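Ralora Science Pages
Matter and Materials: How Color Sticks to Things

Text by Hedvika Skála
Checked by Sulastri Yeoh

Words in this unit: pigment, dye, binder, fiber, absorb, reflect, fade

A crayon leaves color on paper. A wet crayon mark and a dry one look much the same. A drop of beet juice on a shirt also leaves color, but it behaves in a different way. It spreads out, soaks in, and is hard to wash off. Crayons and beet juice belong to two separate groups of coloring materials, called pigments and dyes.

What a pigment is

A pigment is a powder that has a color. The grains are very small, and they do not dissolve. If you stir salt into water, the salt seems to disappear, and the water stays clear. If you stir a pigment into water, the water turns cloudy. Leave the jar alone overnight and much of the powder may sink to the bottom.

Many old pigments came out of the ground. Red ocher is a kind of earth that contains iron oxide, the same family of materials as rust. Yellow ocher also contains iron, joined with water. When yellow ocher is heated strongly, the water is driven off and the color changes toward red. Black can be made from soot or burned bone. White can be made from chalk.

A pigment has no glue of its own. Rubbed on paper, some of the grains catch between the paper fibers and the rest lie loose on top. This is why chalk and soft pastel come off on a sleeve.

The amount of color left behind depends on how rough the surface is, how hard you press, and how soft the coloring stick is. A light stroke touches only the high spots of the paper, so white shows through and a red may look pink.
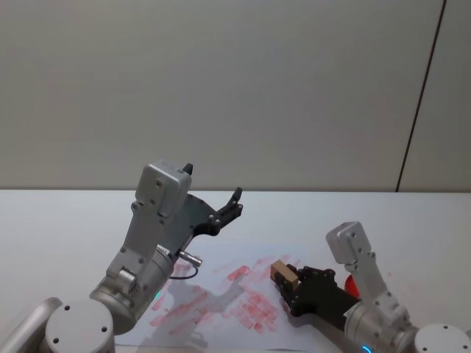
What a binder is

A binder is the sticky part of a paint or crayon. It holds the grains to each other and to the surface. The same red pigment can be used in many products, and the binder decides which product it is.

Wax crayon: the binder is wax. It is soft enough to rub off onto paper and hard enough to hold in your hand.

Watercolor: the binder is a gum that comes from certain trees. It dissolves in water, so a dry watercolor can be wetted and moved again.

Oil paint: the binder is a plant oil, often from flax seeds. The oil joins with oxygen from the air and slowly becomes solid. A thick layer takes a long time to do this.

Egg tempera: the binder is egg yolk. It dries quickly and forms a tough film.

Wall paint: the binder is usually a plastic, carried in water as tiny drops. When the water leaves, the drops press together and form a skin.

Gray is mixed from white and black pigment, often with a little of another color added. A small amount of blue makes what painters call a cool gray. A small amount of yellow or red makes a warm gray. The same paint can also look lighter on one part of a wall and darker on another. The paint has stayed the same, and the amount of light reaching it is different.
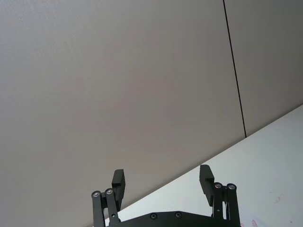 Issue 11 | Page 32

What a dye is

A dye dissolves. Its pieces are single molecules, far smaller than pigment grains. They travel with the water into the inside of a thread or a paper fiber, and some of them attach there. Beet juice, tea, and the ink in many felt-tip pens all contain dyes.

Not every dye attaches well. Dyers often treat cloth with a mineral salt called a mordant. Alum is a common one. The mordant holds on to the cloth, and the dye holds on to the mordant. Changing the mordant can change the color. Some yellow plant dyes turn olive green when iron is used in place of alum.

How we see the color

White light is a mixture of colors. When it lands on a red surface, the surface absorbs most of the green and blue light. It reflects most of the red. The reflected light enters the eye. A white surface reflects nearly all of the light, and a black surface absorbs nearly all of it. A gray surface reflects part of each color in close to equal amounts. Bare metals such as aluminum also reflect all the colors nearly equally. Polished metal acts as a mirror. Brushed metal has many fine scratches, so it scatters the light and looks duller.
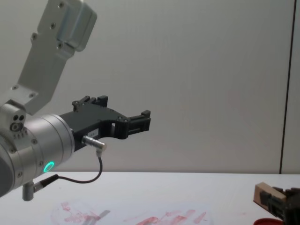 Page last changed: 21/12/2018

Why color fades

Light carries energy. Over time it can break dye molecules into smaller pieces that no longer have a color. This is called fading. Many mineral pigments are harder to break, so ocher paintings made in caves thousands of years ago still show red and yellow. Drawings made with dye inks are often kept in dim rooms.

Try it: pigment or dye?

You need two clear jars, water, a spoon, ground turmeric, a stick of chalk, a paper towel, and an adult. Turmeric stains, so cover the table.

1. Crush a small piece of chalk. Stir it into the first jar of water.
2. Stir half a spoon of turmeric into the second jar.
3. Dip one strip of paper towel into each jar and hang both strips up to dry.
4. Rinse the dry strips gently under the tap.

Compare the strips and write down which one kept more of its color. Then look at the bottom of each jar. Turmeric powder contains a dye along with bits of ground root, and most of those bits do not dissolve.

Next unit: Glues and Pastes, by Olaia Nieto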